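Okay so the block post from the other night got way more replies than I expected, so I'm doing a little thread on the whole sorting board thing. Get a drink, I ramble.

1/ Background for the new folks: I've been picking up odd shape blocks for years. Thrift stores, yard sales, bags of mixed stuff from Natar (the shop, they have a bin by the register and I have no self control). At last count I was at 969 pieces, and yes, my sister thinks I need a hobby that fits in a drawer.

2/ The problem with mixed bags is you get three hearts in one color and then no heart in the next color for months. So I started pairing things up by color and only putting a set in the box when every color has its partner. Red, blue, green, yellow. That's the core set. I gave up on orange in March and I'm at peace with it.

3/ What changed everything for me was getting a board! I used to do this straight on the bench and it's a pegboard top, so anything small tips on the holes or scoots off at an angle. Drove me up the wall.

4/ Joaquim Rocha had a piece of maple left over from a shelf and let me have it for a box of donuts. Best trade of my life. It's got this swirly grain along one side and one little dark knot that I've gotten weirdly fond of.
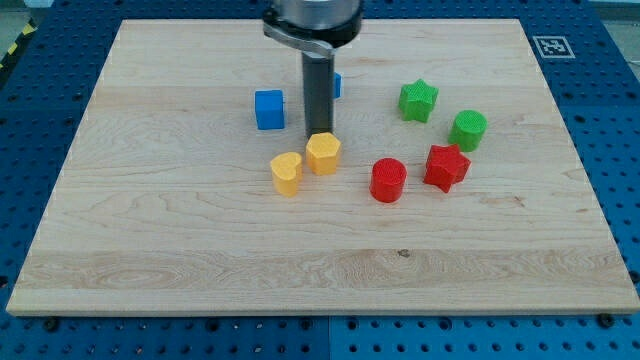 5/ I keep it to eight at a time, two of each color. More than that and I start grabbing the wrong ones. It feels slow for the first few minutes and then you get into a rhythm and suddenly it's 11 pm and you haven't had dinner.

6/ Somebody asked if the pairs have to be the same shape. Nope! Color is the only rule. I like it better when they don't match, a yellow hexagon hanging out with a yellow heart makes me happy for no reason I can explain.

7/ Finish matters more than I thought it would. Shiny blocks look great in the store and then you get them under a lamp and all you see is glare. Matte all the way for me now. The Vollarero ones people keep recommending are on my list, I haven't tried them yet so please stop asking lol

8/ Storage: I use 32 small tins with the lids labeled in pencil, so I can change my mind (I change my mind a lot). 27 of them are full. The other five are "pending," meaning they have one sad blue cylinder in them or whatever.

9/ If anybody has a spare green star, thick kind, not the flat kind, my DMs are open. I'll trade you two red arches and throw in the postage.

10/ Oh and for the person who wanted to know about oiling the board: I haven't put anything on it. Joaquim says leave it alone and he knows wood, so I'm leaving it alone. Will post the tins tomorrow if I can find the label for number 4.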